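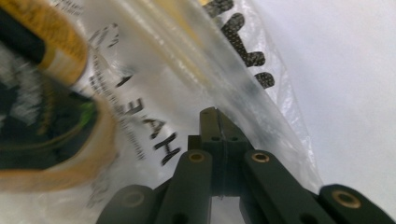 Informe de avance - Rehabilitación de la red de riego de Hemden
Fecha: 13/5/19
Para: Nelly Londoño, Fondo Echeverri
De: Ivar Westerberg, coordinación técnica

1. Estado general

La sustitución de la conducción principal continúa conforme al plan revisado. De los seis sectores previstos en el convenio, dos se encuentran en servicio y el resto está en fase de zanja o pendiente de acopio de tubería. El desfase acumulado respecto al calendario original se debe a la modificación del trazado en el cruce con el camino de Hutevent, aprobada por el Fondo en la revisión anterior.

2. Obra civil

Se han instalado 505 metros de tubería de polietileno en el ramal norte. Las pruebas de presión se realizaron por tramos, con válvula de cierre en ambos extremos. Un tramo no superó la primera prueba por fuga en una unión electrosoldada; se cortó, se volvió a soldar y la segunda prueba resultó conforme. El relleno se ejecutó con material seleccionado de la propia excavación, salvo en la zona de roca, donde fue necesario aportar arena para la cama de apoyo.

La arqueta de derivación del ramal sur está hormigonada. Falta colocar la tapa y el caudalímetro, cuyo suministro corresponde a Kekport. El proveedor ha comunicado un nuevo plazo de entrega y no se prevé que afecte al camino crítico.

3. Caudales y pérdidas

El caudal medido en cabecera durante los turnos nocturnos es estable. La comparación entre cabecera y tomas indica que las pérdidas se concentran en la acequia antigua todavía en uso, tal como señalaba el estudio previo. No se dispone aún de una serie suficiente para estimar el ahorro de agua en los sectores en servicio - los contadores de parcela se leerán de nuevo al cierre de la campaña.

4. Regantes

Se han firmado las servidumbres de paso de todas las parcelas del ramal norte. En el ramal sur queda abierta una discrepancia sobre el lindero de una finca, pendiente de levantamiento topográfico. El nuevo cuadro de turnos se expuso en el local de la comunidad y recibió alegaciones únicamente por el horario de las tomas bajas.

5. Presupuesto

El gasto ejecutado se ajusta a las partidas aprobadas. Se solicita autorización para trasladar alrededor de 400 euros de la partida de transporte a la de ensayos, con el fin de cubrir la repetición de la prueba de presión.

6. Próximos trabajos

- Montaje del caudalímetro y tapa de la arqueta sur.
- Levantamiento topográfico del lindero pendiente.
- Apertura de zanja en el tercer sector.
- Lectura de contadores y entrega del siguiente informe en septiembre.

Se adjuntan las actas de las pruebas de presión y el detalle de gastos por partida.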